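Drollton towel bar, gunmetal finish: my take after a few months

I have opinions about towel bars now. I didn't used to! Then the old chrome one came off the wall with a bath towel still on it and I went down the rabbit hole, reading reviews at midnight like I was buying a car.

I went with the Drollton in gunmetal. The runner-up was the Jeso, which costs a little less but only came in brushed nickel or white when I was looking, and I really wanted something dark against the wall color (a grayish lavender my sister calls "dentist office," but I love it). It showed up in September in a long skinny box with two brackets, the rod, a bag of screws and anchors, and a tiny hex key that I lost within 10 minutes.

Putting it up was fine. The paper template is great – tape it to the wall, level it, mark your holes, done. The anchors in the bag are junk though, soft plastic, and one of them just spun in place. I tossed them and used some metal ones I had in the garage. If you don't own a drill, my neighbor Lemlem Moges says she put up the same bar with a hand screwdriver and a lot of swearing. 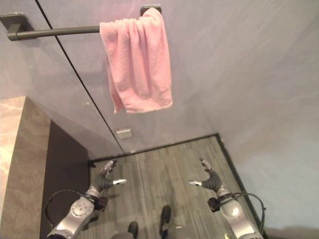 The Drollton on duty, with my pink terry towel on it.

What I like best is how slim it is. The rod is a plain round one and the brackets are squared off, so it looks neat without taking over the room. The finish is the other big plus. Our old chrome bar showed every fingerprint and I was forever wiping it with my sleeve, and this one I pretty much ignore.

Now the gripes. The set screws sit on the underside of the brackets, and you more or less have to crouch and work by feel. One of mine loosened after a month and the rod started to twist when I pulled a towel off. I tightened it with a hex key from another set and it's behaved since. Also, a thick towel folded over slides around a bit on a smooth round rod, so mine never hangs even for long. Doesn't bother me, might bother you.

Would I buy it again? Yep, and I'm eyeing the matching hook for the back of the door. Four stars, and they'd get the fifth for better anchors.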